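Open Day at Fekel: Your Questions Answered

Every November we open our doors at Fekel for an afternoon, and every year the same good questions land in our inbox (we love them, please keep sending them!). We've gathered up the ones we hear the most and tried to answer them properly, which means a few of the answers run a little long.

What will I see when I visit?

Mostly household work, and robots learning to do it. Climby, our stair-going helper, has its own corner and runs all afternoon, and the Willico room is where we go over how a person does a chore before a machine ever tries it. People tend to come in for Climby and then stay with the chores for much longer than they planned.

Why do you spend so much time on people's hands?

Hands are where our robots get their lessons. We record everyday jobs from the point of view of the person doing them, at home, with whatever happens to be there. Opening a package is a favorite at the demo table. Paper crumples and folds over on itself, one hand has to hold while the other pinches, and no two wrappers give way in quite the same spot.
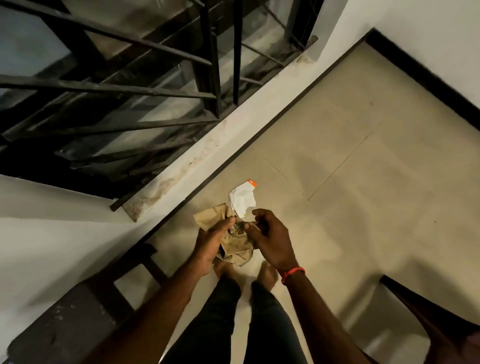 My daughter asked whether the robot gets to practice on the same bag twice, and I didn't have an answer for her on the drive home. That came from Drakos, in our guest book, and it's a lovely question. With paper, no, not really. Once a bag has been torn it's a different bag, so we go through a great many of them. The training set on show this year holds 1,838 short recordings, and nearly 600 of those involve packaging of one kind or another.

Which chores are in the demonstration this year?

There are 12, and a printed list is waiting at the welcome desk. Opening packages, folding, carrying things up and down stairs and getting a dining table ready are all on it. The table is the one our own team argues over the most - plates and tumblers are fairly well-behaved, since they keep their shape when you pick them up, but cloth is another matter. A folded cloth sags, slides and comes undone if you hold it by the wrong corner, and a checked pattern can make it hard for a robot to tell a fold from a printed line. 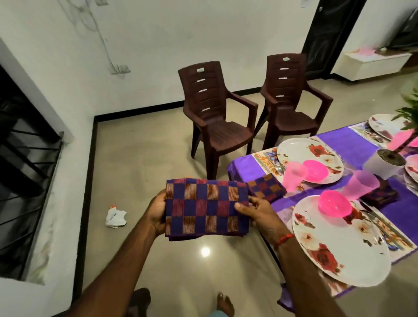
We grade the robot gently on this one. If the cloth ends up on the table and is still folded, we call that a good try, and if it lands near a plate we're very happy indeed. You're welcome to take a turn yourself and see how you compare!

How long does a visit take?

The guided part lasts 43 minutes, and after that you can wander for as long as you like until we close at five.

Can I bring children?

Please do. We only ask that they stay behind the yellow tape while Climby is moving. It stops on its own when someone steps close, but then it has to start the whole staircase over, and the line gets long.

Do I need to book?

For the guided part, yes, through the form on our visits page. For wandering, just come on in.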